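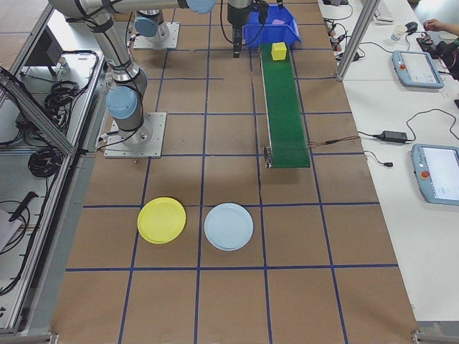 分格种菜这个办法,我断断续续用了好些年,中间背叛过它一次,改回垄作,第二年春天又灰溜溜地回来了。它的毛病我都清楚,后面会一条一条地数,先把好处说在前头:它逼着你在撒种之前做决定。垄作的人站在地头,手里捏着一包种子,走到哪儿撒到哪儿,撒完了才发现萝卜占了半块地。分格的人得先画线。你看那张铺着棕褐色纸的台面,深蓝色的胶带直直地拉过去,横竖一交叉,就是一个个长方形的格子,差不多四列。格子不必是正方的,这一点我要跟信列里几位原教旨派唱个反调。书上都画正方形,那是书好排版。我家的床又窄又长,硬要切成正方形,总会剩下一条谁也不肯要的边角,最后长的都是马齿苋。按床的尺寸切成长方格,线拉直,每格差不多大,就够了。

Morenike 的信我隔了几天才回,先道个歉,这几天晚上都在给黄瓜搭架子,搭得很难看,但是立住了。她的问题提得细,我把原信贴在下面,免得新来的几位看不懂前因后果,然后再逐段答。长信预警,不爱看的可以直接翻到讲浇水的那段,那段里我骂得最痛快。

Morenike Uzor 于 7月17日 写道:

> 各位好,
>
> 我是春天刚加入信列的,一直潜水,把旧信翻了不少。三月接手了一块地,前任种的人走得很干脆,留下一张高床、一把断了柄的锄头,还有满地的薄荷。薄荷我挖了两轮,现在看着是没了,不过我读了旧信以后已经不敢说"没了"这两个字。
>
> 春天那一季我是乱种的。番茄是邻居给的苗,品种叫 Lavivard,说是矮生,现在比我高。剩下的地方我把手头的种子全撒了,结果小白菜和香菜长在一起,生菜在番茄底下见不到光,胡萝卜我间苗的时候心软,一棵都没舍得拔,昨天挖出来一看,都跟铅笔似的,有几根还抱在一起。
>
> 所以秋天这一季我想认真排一排。我看旧信里分成两派,一派说分格,一派说起垄,吵得挺凶。我的床宽 75 厘米,长度大概是宽度的三倍多一点,只能从一边够得着,另一边靠墙。我有下面几个问题:
>
> 一、这种靠墙的窄床,到底适不适合分格?格子要多大?
>
> 二、分格的线用什么拉?有人说麻绳,有人说木条,还有人说心里有数就行。
>
> 三、我列了个单子,秋天想种 13 样东西。是不是太多了?
>
> 四、土要不要换?园艺店的人极力推荐 Hitley 的营养土,一袋不便宜,他说不换的话什么都长不出来。
>
> 五、浇水。我平时出差多,买了一个 Trendex 定时器,还没敢装。
>
> 六、胡萝卜。我手里还有一包种子,包装上写 200 粒,我想雪耻。
>
> 问题有点多,不着急,谁有空谁回。
>
> Morenike

好,一条一条来。

> 一、这种靠墙的窄床,到底适不适合分格?格子要多大?

适合,而且比四面都够得着的宽床更适合。宽床的毛病是中间那一排永远没人管,你以为你会伸手过去拔草,等到腰开始抗议的时候,你就不会了。你这张床只能从一边够,75 厘米差不多是一条胳膊再探一点身子的距离,最里头那排会有点费劲,所以最里头要放不用天天伺候的东西。大蒜是首选,种下去到收,你基本可以当它不存在。香葱也行。千万别把要掐叶子吃的放里头,你会为了一把生菜把外头的苗全压倒,我压过,而且压的是刚定植好的。

格子大小,我的意见是先看你最占地方的那样菜要多大。一棵卷心菜张开来是个挺霸道的东西,格子小了它会把邻居的光全挡了,还一脸无辜。你要是种卷心菜,就让它一棵占一格,别心疼。小东西反过来,一格里可以密密地种。所以格子按卷心菜来定,小菜往里填,比按小菜定格子、再让卷心菜跨格要省事得多。跨格这事一开头就收不住,你今天让南瓜跨一格,下个月它就跨到墙那边去了。

靠墙还有一层要注意:墙挡雨。我有张床也是贴着墙的,下了一夜雨,第二天早上外头一半土是黑的,里头一半是白的,我愣是看了两年才反应过来。挖下去一指深摸一摸,比抬头看天有用。墙朝南的话还会烤,秋天倒是好事,菠菜能多收一阵子。你没说墙朝哪边,下封信说一声。

> 二、分格的线用什么拉?有人说麻绳,有人说木条,还有人说心里有数就行。

说心里有数的那位就是我,那是我垄作时期的言论,现在收回。心里有数的意思是,播种那天有数,下完第一场雨就没数了。苗刚冒头的时候,萝卜、小白菜、芥菜长得一模一样,两片小圆叶子,像同一个妈生的。没有线,你连哪儿是种的、哪儿是草都分不清。

麻绳好看,拍照尤其好看,用一季就烂,烂之前会松,松了以后每次都会缠住你的小铲子。木条结实,缺点是底下住鼻涕虫。我掀开过一根,底下那个热闹,像过年。我现在用的是细尼龙绳,两头拴在床沿的螺丝上,绷紧,离土面留一点空。颜色要显眼,要跟土的颜色差得远,别学我第一年买的那卷深棕色,买的时候觉得很协调,播种的时候跪在地上找了半个下午。

拉线顺序也说一下。先拉长边方向的,再拉短边方向的,交叉的地方不用打结,压着就行。打结的坏处要到翻地那天才知道:你得一个一个地解,解到一半会开始怀疑自己的人生选择,然后去拿剪刀。

另外,先在屋里排一遍。拿张大纸铺在桌上,画好格子,菜名写在小纸片上,摆来摆去。小纸片可以挪,白菜不可以。我排一季大概要排三个晚上,家里人路过都不说话。

> 三、我列了个单子,秋天想种 13 样东西。是不是太多了?

太多了。你问的时候心里就有答案,只是想听别人说出来。

我也列过这种单子,比你的还长,里头有一样叫婆罗门参,是看了一本旧书以后热血上头加进去的。它占了我整整一格,从春天占到冬天,挖出来一锅汤都不够,味道据说像牡蛎,我吃着像一根有心事的牛蒡。

裁单子的办法很土:把每样菜后面写上你上个月吃过几次。一次都没吃过的,划掉。你信里后来又单独发给我那份单子,上头有球茎茴香,你真的吃吗?真吃就留,我不拦。想种它是看着像那么回事的话,去菜场看它也是一样的。苤蓝和芜菁留一个,两样长在地里脾气差不多,吃起来大半个冬天都是同一个味。羽衣甘蓝和卷心菜招的是同一种青虫,种两样等于给人家开了两家饭馆,中间还不用过马路。

留下来的,我给你按时间分个先后,各地气候不一样,你自己往前往后挪:

最先的是卷心菜和西兰花,这两样要育苗,别直播,直播的那点小苗一个晚上就能给鼻涕虫吃干净。现在就可以在育苗盘里开始。跟着是胡萝卜,后面单说。甜菜根也在这个时候,它一粒种子能出好几棵苗,间苗间下来的别扔,可以炒。

天稍凉一点下生菜、菠菜、小白菜。菠菜怕热,热的时候它干脆不出,你会以为种子坏了,再撒一遍,等天一凉两批一起出,热闹非凡。别问我怎么知道的。香菜也放这时候,种子先拿擀面杖轻轻搓开。小萝卜什么时候都能塞,它长得快,哪格空了就往哪格塞,像火车上的加座。

最后是大蒜和蚕豆,等前头的收掉一些再进场,就放最里头靠墙那排。

这里要说到分格的一个真毛病。每格收获时间不一样,秋天过半,床面看上去就像一个掉了牙的人在笑。垄作派最爱拿这个说事。我的应对是空一格补一格,补不上就盖点碎叶子,别让它光着。光着的土一个星期就给你长出一层不认识的东西,还长得特别精神。

> 四、土要不要换?园艺店的人极力推荐 Hitley 的营养土

不要换。那位先生说不换的话什么都长不出来,可你那棵号称矮生的 Lavivard 已经比你高了,它显然没听说过这件事。

Hitley 我用过,装盆育苗还可以,倒进高床里就是拿肉汤浇花园,富裕是富裕,心疼也是真心疼。你那张床种过多年,底子应该不差,缺的多半是有机质。秋天播种之前,铺一层腐熟的堆肥,用叉子浅浅地拌进上头那一层,别深翻。深翻会把你挖了两轮的薄荷再请出来,薄荷根断成几截,就是几棵新薄荷,它等的就是你这一下。

堆肥没有的话,市政的绿化堆肥点可以去问问,便宜,有时候里头会混进一点塑料片,自己捡一捡。我捡到过一只小汽车,轮子还能转。马粪要问清楚放了多久,太新鲜的会烧苗,也会让你的邻居对你有意见。

胡萝卜那几格例外,别加新肥,什么肥都别加。原因放到下头说。

> 五、浇水。我平时出差多,买了一个 Trendex 定时器,还没敢装。

你的直觉很准。

我那个 Trendex 装上去的头一个星期,表现得非常好,每天早上准时开,准时关,我在外地给它发了好多句表扬,当然它收不到。第二个星期电池没电了。它没电的时候有个特点,就是停在当时的那个状态。我运气不好,当时的状态是开。回来的时候床里那几棵生菜差不多可以算水生植物,走道上的砖缝里都长出了绿毛,水表的事我就不在这里写了,写了血压上来。

我不是说你不能装。要装的话,先在家的时候装,看着它跑满一个星期再走。电池换新的,别用抽屉里翻出来的那种。总阀拧小,拧到就算它发疯一整天,也只能发一场小疯。滴灌管顺着床的长边铺,靠墙那一侧多铺一根,前头说过墙挡雨。管子要从格子线底下走,别搭在线上头,搭在上头的话线会被压下去,你翻地的时候一叉子就能把两样东西一起解决。

出差不长的话,我更信土办法。走之前浇透,浇到你觉得够了,再浇一遍,然后盖一层干草或者碎叶子。秋天的蒸发没夏天那么凶,能顶好几天。刚播下去的那几格顶不住,所以别在出差前一天播种。这话听着像废话,可我每次都是出差前一天播种,临走那股子勤快劲儿拦都拦不住。

浇水的时间,早上。傍晚浇,叶子带着水过夜,鼻涕虫也出来散步,正好赶上。

> 六、胡萝卜。我手里还有一包种子,包装上写 200 粒,我想雪耻。

这份心情我懂,信列里一多半人都是靠这股劲儿种到现在的。

胡萝卜的事,成败都在头一个月。第一关是出苗。种子小,播得浅,土面一干它就完了,而且完得悄无声息,你还天天去看。播之前先把沟浇透,种子撒下去,盖薄薄一层细土,上头压一块旧木板。每天掀开看一眼,见到绿的马上把板拿走,晚一天苗就捂黄了。我有一回晚了两天,掀开来一片豆芽似的东西,冲着我的方向一起倒下。

第二关就是你栽的那关,间苗。你说你心软,一棵没舍得拔。我换个说法你听听看:那包里有 200 粒,你那两格里长得下的胡萝卜远远没有这么多,多出来的那些你早晚要对不起,早对不起,剩下的还能长成个样子。间两回,头一回苗有一指高的时候,隔开一点;第二回等它们又挤上了,再隔开,让每棵之间能放下两根手指。用剪刀齐土面剪,别拔,拔会带松旁边那棵的根,松了就分叉。间完马上浇水,把土压实,剪下来的苗拿走,别丢在床里。胡萝卜蝇闻着那个味儿能从很远的地方赶过来,比我家亲戚听说开饭还快。

分叉也顺便说一下,前面第四条欠的。新肥、石子、硬土块,这三样碰到哪样都会分叉。所以那两格要过筛,过到一掌深,肥别加。我有一年偷懒没筛,挖出来一根长了两条腿,还跷着,拿去给地块上的人看了一圈,大家的评价都不太适合写进信里。

品种上,你那包包装上没写名字是吧?你单独给我的信里说是散装的。短粗的和长的对土深要求差得多,高床浅的话要挑短的。我手里有半包 Okoro,短圆头,秋播表现不错,糖分是后来天冷了才上去的,急着挖的人都说它没味儿。你把地址发到我私人邮箱,别回到整个信列,上次有一位把自家门牌和备用钥匙的位置一起群发了,我到现在都替他担心。

再回到你没编号、但我看出来在担心的那件事:Lavivard 怎么办。它现在占着床的一头,你秋天那几格要从它那儿抢。我会在它还挂果的时候先把底下的叶子打掉,打到第一串果子那里,光就进来了,生菜可以先种进它脚底下的格子,夏天末尾那点遮阴生菜还挺领情。顶也可以打了,这时候再开的花多半来不及熟。等第一次降温,连根带果整棵拔了,倒挂在棚子里,青的慢慢会红,红不了的做酱。邻居要是问起来,就说矮生得很。

至于垄作和分格哪个好,旧信里吵了那么多,我把当时的几封又翻出来看了看,发现吵得最凶的那两位,一位种的是土豆,一位种的是生菜。土豆当然要起垄,培土培得高高的,格子拿它一点办法也没有。生菜种在格子里舒舒服服。两个人隔着半个信列互相扔了一个冬天的参考书目,谁也没提过自己种的是什么。你的单子里没有土豆,所以选分格。哪天你想加土豆了,给它单独找个旧桶,别让它进床,它进来以后总有几个小的你挖不干净,来年从菠菜中间探出头来跟你打招呼。

补两件杂事。

种子交换那个帖子我看还挂着,想要香菜籽的直接回那个帖子,别回我这封,我会漏。我今年的香菜又比我预计的早抽薹,香菜籽多得可以拿来铺路。

还有谁借走了我的那把窄叉子,木柄上缠了一圈绿绳子的,用完请还回工具棚靠门的钩子上。我眼下在拿炒菜的铲子翻堆肥,铲子还得拿回家。

Morenike,你先把格子排出来,发张草图给大家看看,最里头那一排写清楚放了什么。卷心菜的苗别等草图,这两天就下。

首页 信列存档 种子交换 工具棚 登录

信列存档 > 种植与排布 > 秋季 > 回复:靠墙窄床,分格还是起垄

在存档中搜索 输入关键词 搜索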